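News and Events > Press Releases > Skerkmont opens picking hall to hospital supply teams

Skerkmont opens picking hall to hospital supply teams

Skerkmont, March 2021 — Hospital supply managers, ward sisters and local councillors attended an open day at the Skerkmont distribution centre, where the company showed its robotic picking line for wound care goods to outside visitors for the first time. The line, known as Eleo, has been under development with the engineering firm Rizk.

A total of 104 guests were received in small groups over the course of the day. Each group was taken through goods-in, the picking hall and the packing benches, and was then invited to put questions to the technical staff.

The main demonstration concerned single sterile packs. Dressings and swabs are often ordered by wards one or two at a time, and their wrappings are soft, shiny and seldom the same shape twice. Until now Skerkmont has picked all such items by hand. The centre holds 950 product lines in the wound care section alone, of which 189 have so far been approved for handling by Eleo.

"Boxes were the easy part," said Severyn Stetsiuk, Director of Operations at Skerkmont. "The requests we receive from hospitals are very often for the small items, and those are the ones that take our staff the most time. We wished our customers to see the work as it stands today, including the parts that are still slow."

Visitors were able to stand at the guard rail while the line worked through a set of mixed orders. Lev Vasylenko, who leads the project for Rizk, explained the settings for grip and lifting speed, and repeated several picks at the request of guests. Questions dealt chiefly with damage to seals, the reading of expiry dates and what happens when two packs are lifted together. Mr Vasylenko confirmed that every pack handled by the line is still checked by a member of staff before it is sent out, and that this will remain the rule.
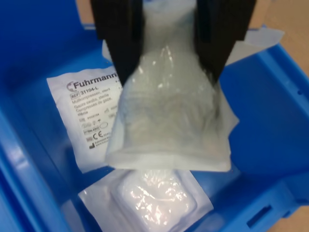 The two-fingered gripper holding a soft plastic-wrapped pack in a blue bin, with a pouch of Fuhrmann gauze swabs alongside.

In the afternoon Chin-lung Chu, Head of Training, spoke to guests about the new duties of picking staff. Fourteen employees have completed the operator course and a second course is planned. No posts will be lost as a result of the project, the company stated.

Skerkmont intends to run Eleo alongside manual picking until the end of the year. When both shifts are in operation, the line is expected to handle up to 2000 packs a day. A further visit, for community nursing teams, is being arranged — places will be offered first to those who could not be accommodated on this occasion.

Requests to attend, and all press enquiries, should be addressed to Hnat Boiko, Communications Office, Skerkmont.

Filed under: Company news, Automation, Visits and open days

Last updated: March 2021, Communications Office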